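Zustley Opens Toy Lending Counter in Fandale

FANDALE, April. Zustley, a supplier of play materials for early childhood programs, has opened a toy lending counter at its Fandale site. The counter serves day care centers, preschools and therapy practices within 37 miles of the building and is open from 8:30 a.m. to 4 p.m.

The opening inventory consists of more than 1000 items in 81 categories. Borrowers may keep up to 12 items for four weeks. One renewal is allowed when no other program has reserved the item.

Each item is recorded in Stivow, the company's inventory system, with its recommended age range, dimensions, battery type and cleaning method. Returned items are inspected for cracks, loose parts and worn printing. Hard plastic toys are wiped down and air dried. Foam pieces are washed separately and held for one day before they go back on the shelf. Items that fail inspection are removed from the catalog.

Programs can try materials before borrowing them. Trial tables in the Torvik Room are covered in carpet to reduce noise and to keep small pieces from sliding, and sessions are booked in blocks of 70 minutes. 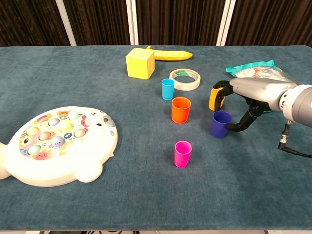 Whack-a-mole toys, stacking cups, foam cubes and play food are included in the first lending period. Puzzles and wooden train sets will be added in the fall. Electronic toys are lent with one set of batteries; replacements are the responsibility of the borrower.

Registration requires a copy of the program's operating license and a signed lending agreement. There is no membership fee during the first year. Late returns are charged by the item and by the week, according to the schedule posted at the counter.

About Zustley
Zustley supplies toys, floor mats and storage units to early childhood programs. The company operates a warehouse and a repair shop in Fandale.

Media inquiries: Zustley Press Office, Fandale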